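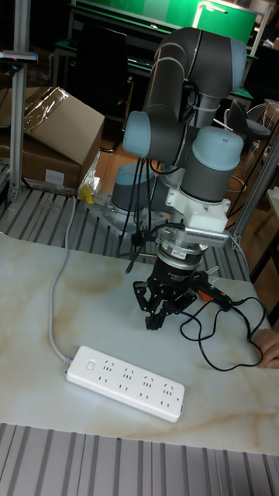 Tool resembling a glue gun, black with an orange section

mtreloar
Does hot glue hold felt pads on chair legs? We have tile floors and the stick-on ones from Stadik fall off in a week.

rangi_h
It holds for a while. I did 4 kitchen chairs in March and two pads have come off since. Rough up the leg ends with 60 grit first.

Maxine T
I wouldn't use hot glue. It peels off a varnished leg as soon as the chair gets dragged sideways. Get the nail-on kind.

rangi_h
Nail-ons split thin legs. Ask me how I know.

Maxine T
Drill a pilot hole. Mine have lasted 5 years.

ataahua_d
Depends on the chair – ours are metal tube, so nails are out. We use rubber caps with felt bottoms.

mtreloar
Legs are pine, pretty thick. I'll try nail-ons on one chair and glue on another. Anyone know what size pilot hole?

Maxine T
A bit thinner than the nail. Test it on scrap.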